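Keep the old computer one more year

By Iman Belkadi

My neighbour put his computer on the nature strip last Thursday, with the cables wrapped neatly around it. I asked him what was wrong with it. He said it was slow. He did not say broken, only slow, and I have been thinking about this word for some days.

When I was a child in my uncle's shop, people brought radios and irons and one time a hair dryer with a burned handle. They did not ask if the thing was worth repairing. They asked when it would be ready. My uncle kept 38 small drawers of screws and springs, and he could find the right one with his eyes on the customer.

In this country I have learned a different question. The customer asks the price of the repair, then the price of the new one, and then he goes home to compare. I do not blame him. A man in a shop told me that to look inside my printer would cost more than the printer. He was polite, and I believe he was telling the truth, but it is a strange kind of truth. Somebody organised the prices so that it came out this way.

My friend Kaan Türkmen says I am sentimental. He works with figures and he buys a new laptop every three years, because his time has a price also. I accept this for Kaan. But my neighbour writes letters and looks at photographs of his grandchildren. What does he need to be faster for?

I would like to see two modest changes. First, the maker should sell the parts for 12 years, at a fair price, to anybody who asks. Second, the schools should give children a few hours with a screwdriver. A child who has opened a case is not afraid of it afterwards.

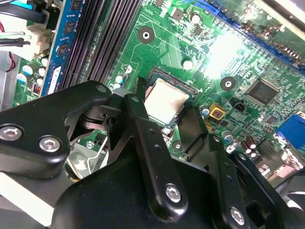

The motherboard inside a desktop computer.

As for my neighbour, I knocked on his door and asked if I could take the machine. He was a little embarrassed and offered me the keyboard too. It is on my kitchen table now, and my wife would like to know for how long. I told her six weeks. I have ordered more memory for it, second-hand, and I am waiting for the post.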